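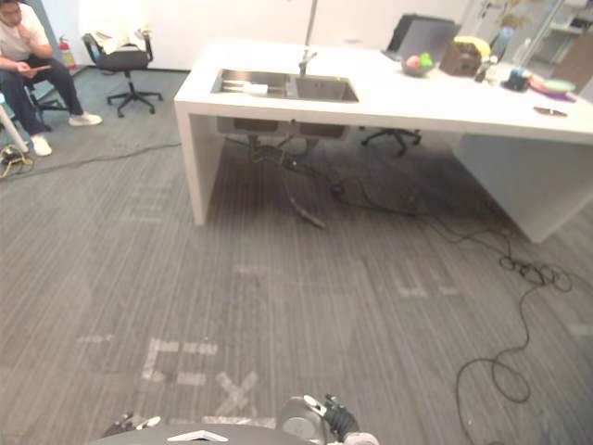 The Rate at Marín

The letter from Solier was two pages long, and Shivam Garg read it standing up in the hall with his coat on. It said that the Marín office would close at the end of April and that his position would move to the main building, where he would report to Accounts. It thanked him for his years. It gave the number of years as five, and he had been there nine.

He put the letter in the drawer with the takeout menus and went to work.

Marín was a ferry town. The office was over the ticket hall, up a flight of metal stairs, and its business was freight claims. When a crate went into the water or a pallet of tile came off the boat in pieces, somebody filled out a form, and the form came up the stairs to Shivam or to Lụa Sầm, who had the desk by the window. They decided what a thing had been worth before it was broken.

"Did you get one?" Lụa said.

"Yes."

"Where are they putting you?"

"Accounts. You?"

"They're not." She turned a page of the claim she was reading. "Forty-six chairs. He says they were antiques."

"Were they?"

"He bought them from Patine. I called. They make them new and then hit them with chains."

Shivam took off his coat and hung it up. He wanted to say something about her letter but she had already picked up the phone, and after that the mail came. There was a claim for a piano. There was a claim from a man who had sent his mother's dishes across in a suitcase, without paper, and who wrote that the sea had been calm that day and so it could not be his fault. Shivam gave him half. The rule said to give him nothing.

At noon they ate on the back steps, as they did when it wasn't raining. The two o'clock boat was in early and sitting at the dock with its ramp up. Lụa had rice and an egg in a jar. She ate fast and then screwed the lid back on and held the jar between her knees.

"I'm going to finish Diltometti before I go," she said.

"You can't finish Diltometti."

"I can try."

Diltometti was a claim from before either of them. It filled a box and part of a second box. A company by that name had shipped a carousel across in the winter, in parts, and the horses had never arrived. The platform arrived, and the poles, and the organ, which was wet. The ferry line said no horses had been loaded. The company said they had, and had a receipt signed by a deckhand whose name couldn't be read. Every few years somebody wrote to ask about it. The last letter was from a granddaughter, and it had a polite tone, like someone asking whether a library book had come back.

For two weeks Lụa read Diltometti in the afternoons. Shivam took her regular claims along with his and did not mention it. She put the papers in order by date and found that one of them was in the wrong year. She called the ferry line and got a man in records who was willing to look at the old crew lists. He called back the next day and read her the names slowly, and she wrote them down the side of her blotter.

"Anything?" Shivam said.

"The deckhand was real. He worked that boat for one season."

"Is he alive?"

"No."

She wrote the finding herself, by hand first and then typed. It came to a page and a half. It said that the horses had been loaded, that the line had been responsible for them, and that the claim should be paid at the value declared, with interest at the rate then in effect. She didn't say where the horses were. The form had no place for it.

"They won't pay this," Shivam said when he had read it.

"They might."

"With the interest it's more than the building."

"You have to sign under me. It needs two."

He looked at the line for his name. He thought about Accounts, where he would have a desk in a row of desks and a person over him he had not met yet. He thought about the man with the dishes. Then he signed, and Lụa put the date stamp on it and walked it down to the mailbox herself, in her sweater, though the wind was up.

From the window he watched her cross in front of the cars waiting for the boat. She stopped at the box and checked the address one more time - he could see her lips moving - and let it go in. She stayed down there a while. The ramp came down and the first cars went on.

When she came back up she sat and pulled the next claim off the pile.

"Lamps," she said. "What's a lamp worth?"

"What kind?"

"It doesn't say."

"Write and ask him," Shivam said, and she put paper in the machine.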